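# Can machines clear a table yet? Rillgate bench gallery, 23/09/2022

Rillgate has been looking at small kitchen and shop-floor chores since February, with benches at Widton and a shared task list kept by Sutanto. The list covers carrying, stacking, wiping and putting away. Plates and trays come first, being common, cheap and awkward to pick up from a flat surface. 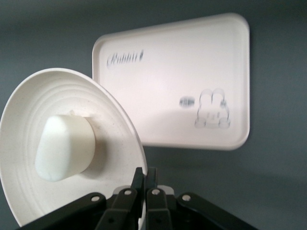 Ridged plate with a small white item on it, and the tray marked "Rabbit" behind.

A plate rim is a poor thing to grip. It is thin, it slopes, and any force applied at one edge tilts the whole load. A person corrects for this with the wrist and takes no notice. A controller has to be told, or has to learn it from many repeats. The Widton target is 500 repeats per chore before a result is quoted, and up to 800 where the load is free to slide.
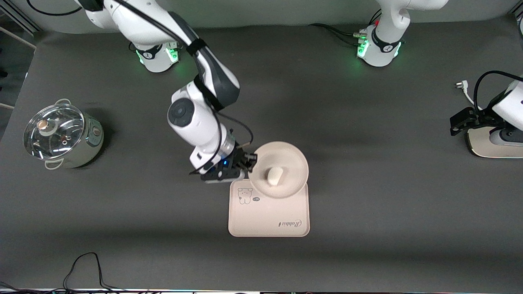
Two arms are usually proposed as the answer, one to lift and one to steady. They do widen the range of chores, but they also double the cabling and add a timing problem that single-arm benches never meet. The Nasetti scoring sheet marks each chore out of 100 - a pass is 65, with points taken off for dropped items and for any help by hand.

Our present view is that fixed, repeated chores are within reach for a shop floor with known trays. A household kitchen, where the crockery changes from one cupboard to the next, is still some way off. Wiping and stacking will be added to this page when the scoring is finished.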